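Tuesday, November 24, 2020. Talk for the Flestel parents' evening, 7 pm start. Keep to time.

## Opening

- Thank Beatrice Temba for setting up the call.
- Say who I am: I run the baby goods exchange at Brastimier.
- Questions at the end, or type them as we go.

## Why we started

Most baby clothes are outgrown long before they wear out. Families store them in lofts, then throw them away when they move. Last September we asked people to bring things in on one Saturday morning. We took in 563 items. This year it was 914, with drop-offs by appointment.

Pause here. Ask who has a bag waiting in a cupboard at home.

## Sorting

Empty the whole bag out before you decide anything. Going through it from the top means the small things at the bottom get missed, and odd socks end up in three different places. A bed is a good height for this and saves your back.
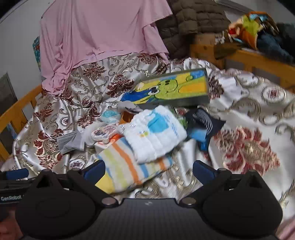 ## What we can take

- Clothes up to age 4, washed, with working poppers and zips.
- Blankets and muslins. A faint stain is fine.
- Books and toys that can be wiped down.
- No car seats. We can't tell if one has been in a crash.
- No opened creams or milk powder.

(Someone always asks about cot mattresses. The answer is no.)

## How drop-off works now

Bags stay closed for 7 days in the back store at Gerkard Street. Troels Brøndum then sorts by size and puts the list up on Monday night. Write the age range on the bag in thick pen. Pencil rubs off.

## Close

Give the email address twice. Next slot list opens on Friday. Hand back to Beatrice for questions.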